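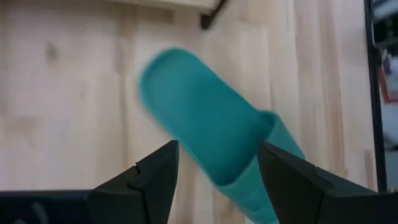

Czesław Baran wrote:
I'd skip the dishwasher, even on the top rack. Molded slides hold up to nearly anything except heat, and I had a set curl at the toes after one cycle in August. A bucket of lukewarm water, a bit of dish soap and an old toothbrush for the grooves in the strap is all I ever use now - and I've been scrubbing the whole family's slides for years, so I do get plenty of practice!

postton_pat wrote:
Well, I'm going to disagree with you there, Czesław, kindly. Mine have gone through the dishwasher all last summer with the heated dry turned off and they still fit me fine. The toothbrush works, sure, but with a houseful of kids coming in from the yard I'd be at the sink till bedtime.

mekuncombe_mom wrote:
Thank you both, this is such a help. We have the teal ones and the pale pink ones to get ready before our trip to Pludton, and I was wondering about drying too. Flat, or on their sides?
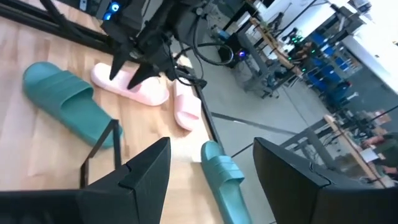

Teal and pale pink slides, table end

Czesław Baran wrote:
On their sides, if you've got the room. The water runs out of the footbed that way, and you can turn them over after lunch. Keep them out of full sun, though.

postton_pat wrote:
See, I just lay mine flat on a towel and forget about them until morning (my husband trips over them, but that's a different thread).

mekuncombe_mom wrote:
Sides it is, then! I'll try the bucket on the pink ones first - they show every speck of dirt - and let you know how they come up.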